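Ticket 576: Kaimal unit, one tab loose under the strip
Opened by: Meenakshi Nadar
Assigned to: Alby Rakena
Status: waiting for customer

September 1, 2019
Meenakshi: Slight rattle from the underside when the unit is moved. It started after we cleaned it. Ours is the grey one, bought in January.

Alby: Please press each tab up with a thumb — gently — and say which one gives. Don't pull on the strip.

Meenakshi: The one at the right-hand end moves a little. The others feel firm. Photo attached.
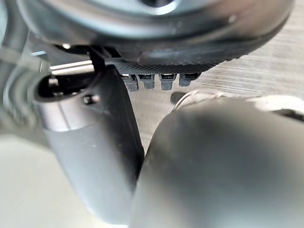 Attachment 1: underside, row of grey tabs below the black textured strip

Alby: Thanks. I've asked Bảo Vi for part 44. Leave the strip on until it arrives.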